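Evening walks are back!

After a very soggy July we finally got the walking group out again, and what a turnout. We did the Skimska loop, which is 8 kilometres if you take the lower path and 10 if you go up past the old quarry (we went up past the old quarry, of course). Tươi Khương had planned the route and brought a proper paper map, and I have never seen so many people want to hold a map at once.

The best bit for me was the stretch after the second stile, where the path drops and you can hear the stream long before you get to it. Thu Trịnh knows her birds and picked out a blackcap singing, then a treecreeper, and then had all of us standing still with our mouths open listening for a goldcrest. I heard it! Or I heard something very high and very quick, and I'm having it.

Tea afterwards was at Belier, who kept the kitchen open late for us and had made far too much plum cake. Thank you all, it was gone in minutes.

Next up is the Fondemora ridge. It's steeper, with a long pull at the start, but there are benches on the way and we always wait at the top. Bring water, a hat and something for your knees if they grumble like mine. Dogs are welcome on leads, and new faces are welcome too, so do drag a neighbour along. 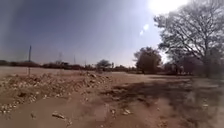
If you'd like a lift to the ridge, put your name on the sheet by the library door before the weekend.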